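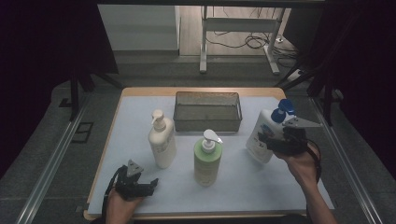

Put the money into the small stuff first, I was told before I'd even got my notebook out, and then see what's left for the shiny stuff. I'd gone to Grendardale expecting to talk about arms and price tags, so that threw me a bit!

The team calls its project Lobo. They collect demonstrations of everyday tabletop jobs with hand-held grippers, one in each hand, and the person who agreed to talk to me looks after the spending. I asked how the first budget had gone.

"Badly," came the answer, with a laugh. "We priced the grippers and the computer, and I was so pleased with myself. Then we needed cables. Then longer cables. Then power strips, stands, something to put on the table so it didn't glare. I had one line for all of that and it was gone in April."

The line now has its own page in the spreadsheet (I saw it, and it's a long page). Cables alone came to more than $300. Stuff to pick up is on there too – bottles, baskets, cups – and I wondered if it was really worth tracking at that level.

"Oh, totally. A pump bottle is cheap, sure. But you want different shapes and different lids, and you want duplicates in case one gets dropped. Put it in the plan and you don't have to go begging halfway through."

So what would they buy more of, if somebody handed over a check tomorrow? I figured the answer would be a robot. It was foam.

"Finger pads. I'm serious. They're the part that touches everything, and we treated them like they came free with the tool. Emus sells them as a kit for $179, and I now order the next kit when we open the last one but one. I used to wait until someone complained, and someone always complained on the morning of a long session."
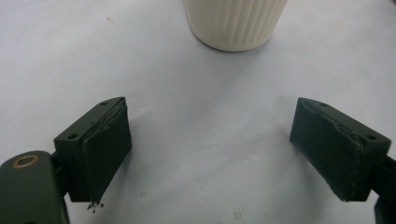 Renting, buying and the arm question

They did look at renting. Baltby quoted them for a seven-month lease on a full setup, arm included, and it was tempting enough that they got as far as measuring the doorway.

"The arm would've sat there for most of it," my host said. "We needed hands on tables. I'd still rent for a short job, no question. For us the lease was going to cost more than owning the grippers, and we'd have had to give everything back right when people were getting good with it."

An arm is in the plan for next year, along with nine days of training time that I gather took some arguing. The floor space is penciled in too. I asked whether the quote had already gone out.

"It goes in on 21st September. I've left a gap in it for cables, and this time it's a big gap."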